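Lulleck

README for the recordings and the rig they came from
Last edited 3/1/22

Lulleck is a set of arm recordings made in a shared workshop, on a bench that was promised to us for a month and which we have been quietly not giving back. The task is the kind of thing a toddler does for free: take stuff out of a container, put stuff into a different container, pull stuff back out through a hole. The arm does it more slowly and complains less.

If you only want the files, skip to "Getting the files". If you want to build the same thing, read all of it, especially the part about the table.

What's in the folder

Each recording is one session of an operator driving the arm by hand controller. Inside a session folder there is a video track from the fixed camera, a log of joint positions, a log of gripper opening, and a text file called notes. The notes file was meant to be structured. It is mostly structured. Sometimes it says things like "again" or "why".

There are 300 sessions. The numbering has gaps, which are sessions we threw out, so don't write a loader that expects the folder names to run without holes. We wrote one. It lives in the tools folder under the name old_loader and it should not be used by anybody, including us.

The hardware

The arm was bought used and is called Eltine in all the config files. That was the name on the shelf label when it arrived, and it was easier to keep than to change in every script. It carries a two-finger parallel gripper. There are no force readings. If you want to know how hard it was squeezing, you can look at the thing being squeezed and form an opinion.

The controller box sits under the bench with its own power switch. The emergency stop is on the left side of the bench, within reach of a person standing, and it has been moved once from a spot that was within reach of a person lying on the floor behind the bench.

The table surface is dark green. It used to be bare and shiny, and the camera spent the first sessions adjusting its exposure to the ceiling lights in place of anything useful. If your objects are going to look dark in your video, this is probably why. Cover the table first. We covered it last and then had to redo the camera calibration, the table height, and dinner plans.

The objects

The objects go in a wire-mesh basket. The basket is a good container for people and a bad one for grippers. Fingertips fit into mesh nicely. They do not always come back out in the direction they went in. Any session where the notes say "basket came too" is one of these.

What goes into the basket is household junk and soft toys, picked for being different from each other. Some are round, some are squashy, some are spiky, and some hold their shape with great dignity until touched. Cloths are in there as well. Cloths are the hard part of the whole dataset. A ball is where it is. A cloth is in several places, and the place you grab is never the place that comes up first.

The other half of the setup is a light wooden box with a hole in the top. Put a thing in, get a thing out. The top is covered in pale yellow paper so the hole has an edge the camera can find. We would love to say the color was chosen after tests. It was the pack of paper we had.

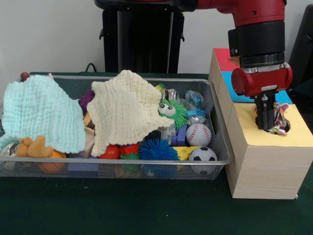
Gripper in the hole, with patterned fabric at the fingertips. Basket to the left.

Getting a grip inside the box is mostly done blind, as far as the fixed camera is concerned. The operator sees the hand go in and sees some fabric if they're lucky. If you train on these clips, be aware that the useful information stops at the rim of the hole. We thought about adding a second camera. We thought about it for most of March of last year and then bought a better chair.

Session types

Every session has a type, given in the first line of its notes file.

basket_out: take objects from the basket and set them on the table.
basket_in: the reverse. Considerably more relaxing.
box_in: put one object through the hole.
box_out: take one object back through the hole.
free: the operator did what they wanted. Treat the label with suspicion.

The type describes what the operator set out to do. Whether it worked is in the second line, as done, partial, or no. Partial covers a lot of ground. It includes an object that was moved and then dropped, an object that was moved along with a different object, and one case where the correct object got to the correct place by rolling there.

Building your own

You need an arm, a gripper, a table that does not wobble, and a box with a hole. Start with the table. Ours wobbled for 2 weeks before anyone put a hand on it while the arm was moving. All of that footage is gone now and we don't miss it.

Cut the hole bigger than you think. The gripper has to fit when it's open, and open is wider than the number on the drawing once you count the fingertip pads. Our first hole was sized for the closed gripper, so things could go in very well and stay there. Sand the rim. Cloth finds every splinter.

Glue the paper down all the way to the edge of the hole. A loose flap will get picked up, and the arm will hold it up to the camera as if it had done something.

Keep the box from sliding. We use rubber feet, which work until the bench gets dusty, and then we wipe the bench. Clamps are stronger and also in the way.

Route the arm's cable behind everything and leave slack. Then move the arm to its farthest reach and check the slack again. Write the farthest reach into limits.cfg before the first real run. The default limits in the repo are for our bench and our wall. Your wall may be somewhere else.

Software

The recording script is called sindia. It starts the camera, starts the logs, and waits for the trigger. Press once to begin, once to end. Press it twice by accident and you get a session with no length, which the cleanup script removes without asking. The cleanup script is otherwise shy and asks about everything.

Dependencies are listed in requirements.txt. The versions are pinned because we got tired. Newer ones may work. If they do, please tell us and we will feel bad about the pinning.

The clock on the camera and the clock on the controller do not agree. The align tool fixes this by looking for the first arm movement in both tracks. It fails on sessions where the operator's sleeve moved before the arm did. Those have a file called shift.txt next to the video with the correction worked out by hand, and align will read it if it's there.

Getting the files

The sessions are packed in 3 archives. The small one is a sampler with one session of each type, and it is the one to try first. The other two are the rest, split by container: basket sessions in one, box sessions in the other. Free sessions went wherever there was room.

Unpack them into the same parent folder. The check script compares everything against the list of checksums and prints a line for each file that doesn't match. If it prints nothing at all, that is good news delivered badly.

Known problems

Gripper opening is logged as a command and not as a measurement. When the fingers close on something thick, the log says closed. Look at the video.

Camera position changed between the early and late sessions after somebody hung a coat on the mount. Calibration files for both positions are included, and the session notes say which applies. The coat hook is now elsewhere.

The lighting varies. The shop has windows and the planet turns.

Object names in the notes are whatever the operator called the object that evening. The same toy may appear under several names. There's a names file that maps the worst of them, and corrections to it are welcome.

Handover

The bench computer is named Hinojosa and holds the only copy of the raw, uncut video. The archives were made from it and the trims are conservative, so you probably don't need the raw files. If you do, open an issue and say which sessions. Copying takes a while over the shop network, and it goes slower when the laser cutter is on, for reasons we have chosen not to look into.

License and reuse

Data and scripts may be used, changed, and passed along with credit to the Lulleck project. The box drawings are included under the same terms, with the hole in its second, larger size. Please don't ask for the first one.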